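Anyone who has tried to start a compost heap at a school or a shared garden will know how quickly it turns into a slimy, smelly lump that people walk past holding their noses. Please don't be put off! We have kept one going behind the hall in Nallongate for a good while now, and the method below is the one we keep coming back to.

## Sorting out the bin

Choose a spot on bare soil, half in the shade if you can manage it, and close enough to the kitchen door that people will still use it in January. Ours is a 200 litre bin with a lid, and a smaller one would do nicely for a family. Put down a good layer of twigs first - 20 cm is plenty - so that air can get in underneath.

Batteries, old gadgets and anything with a plug belong in a separate box, well away from the peelings, and go to the Gangate recycling point. 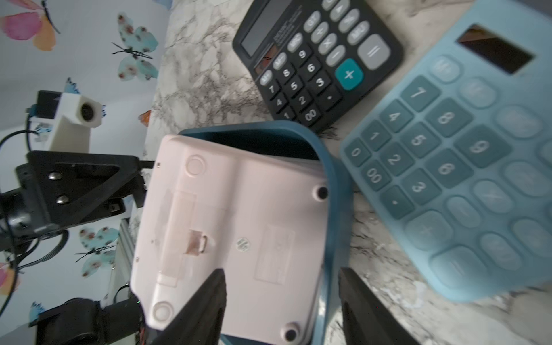
## Filling it up

Add your greens (peelings, tea leaves, grass cuttings) and then cover them with at least as much brown stuff, by which I mean torn cardboard, dry leaves and egg boxes. Keep a sack of browns right beside the bin, and be generous with it. If the heap smells, add more cardboard and give it a good turn with a fork. If it looks dusty and nothing seems to be happening, a watering can of rainwater usually wakes it up again.

Leave out meat, cheese and cooked food - the rats of Tovance need no encouragement from us.

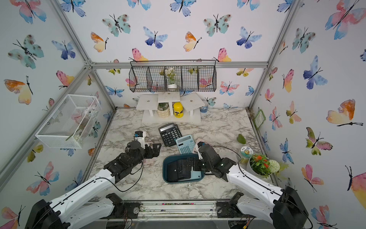
*Tovance Green Pages, no. 23*

## When is it ready?

Lovely dark crumbly compost can take anything from six months to a year, so do be patient with it. Start the heap in March and you may well have some for the autumn beds. Sieve out the twigs, throw them back in for the next batch, and spread the rest on the borders before the first frosts.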